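Political Risk Is Priced Too Quickly and Understood Too Slowly

By Gwion Penry

5 min read
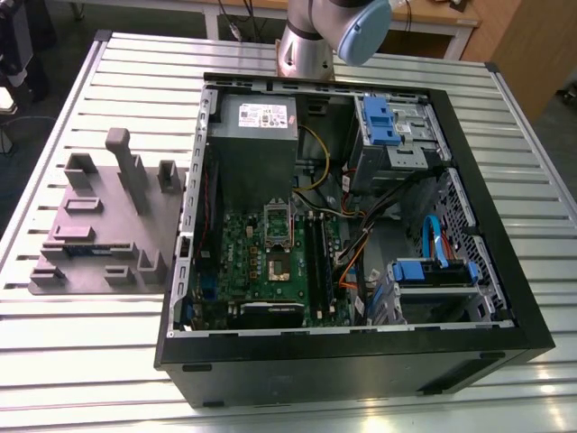

A desktop computer with its side panel removed.

When a government falls, postpones an election or announces an unexpected tax, the first question put to the investment community is whether capital will leave. The question is understandable, and it is usually asked within hours. It is also asked of the people least able to answer it. Portfolio managers can sell a bond in an afternoon, and their reaction is visible on every trading screen. The companies that own warehouses, processing plants and distribution networks in the same country will take months to decide anything, and their decisions matter far more to employment and growth.

This essay argues that public authorities, lenders and commentators in emerging markets give too much weight to the first group and too little to the second. The result is poor policy, made in haste, in answer to a signal that often fades before the policy takes effect.

The experience of our own advisory practice at Plidcombe is limited, but it is instructive. In preparation for a March meeting of regional lenders, we reviewed 331 investment decisions taken by mid-sized manufacturers and logistics companies that were operating in countries undergoing some form of political disruption. The decisions covered new plants, extensions of existing leases, equipment purchases and withdrawals. Only four of the companies concerned named the political event itself as the principal reason for leaving. Far more often, the files spoke of customs delays, unreliable electricity, slow refunds of value-added tax and difficulty in obtaining foreign currency. These problems had existed before the disruption and continued after it.

No one should conclude from this that politics is unimportant. A customs office that takes three weeks to release a container is a political institution, and the rules that govern access to foreign currency are written by governments. The point is that established investors tend to judge a country by its administrative conduct over several years. They have already accepted that elections will be contested and that ministers will change. What they cannot easily accept is a permit that is granted by one office and questioned by another.

The case of Lusden, a packaging manufacturer that has advised us on several studies, illustrates the matter well. The company was completing a second production line when the government of its host country resigned on a Sunday evening. By the following morning the currency had weakened and two international lenders had suspended discussions with local borrowers. Lusden's board met, reviewed its contracts and continued with the work. Its local customers still needed packaging, and its workforce was trained and in place. The line opened behind schedule, but the delay was caused by a dispute over the classification of imported machinery, which took longer to settle than the formation of the new cabinet.

Governments frequently respond to market anxiety by offering new incentives. Tax holidays are extended, special zones are announced and delegations are sent abroad to reassure investors. Such measures are expensive, and their benefits fall mainly to companies that have not yet arrived. A business that has been present for a decade, that has paid its taxes and trained its managers, may find that a new competitor enjoys terms it was never offered. It is difficult to imagine a less persuasive message to send to those who have already shown confidence in the country.

A more sensible response would begin with existing investors. Finance ministries should know which of them are waiting for tax refunds, and for how long. Central banks should publish a clear order of priority for foreign currency requests and observe it in difficult periods as well as in calm ones. Where an investor has a dispute with a public body, there should be an official with the authority to resolve it. None of this requires legislation in most jurisdictions.

Lenders also bear some responsibility. Laur, a trade finance provider serving smaller exporters, changed its procedures after finding that it had frozen credit lines to sound borrowers on the strength of headlines alone. It now requires a review of the borrower's order book and payment record before any line is reduced for political reasons. The reform affected 1,658 accounts, most of them small. Its managers report that the additional work is considerable in the first days of a disturbance, and that they regard it as justified. Other institutions would do well to examine whether their own country limits reflect the condition of their clients or only the mood of the market.

There is a reasonable objection to this argument. Financial markets sometimes see danger before operating companies are willing to admit it, and a company with a large factory has every reason to hope for the best. Sunk costs can produce misplaced loyalty. A board that has spent heavily in a country may be slow to recognize that conditions have changed for good, and its patience should not be taken as proof that all is well. This is a fair warning, and it explains why evidence from both groups should be considered. At present, however, the balance is badly uneven. Bond yields are reported every hour, while the intentions of industrial employers are surveyed once a year, if at all.

That imbalance could be corrected at modest cost. The research group Eser has proposed a quarterly survey of over 1,000 established foreign and domestic investors across the region, with questions confined to hiring, capital spending, payment delays and access to currency. We support the proposal. The results should be published in full, including those that embarrass the authorities, and the questions should remain the same from one quarter to the next so that changes can be followed. National statistics offices should be invited to take part from the outset, and the lenders who met in March should contribute to the funding of the first year.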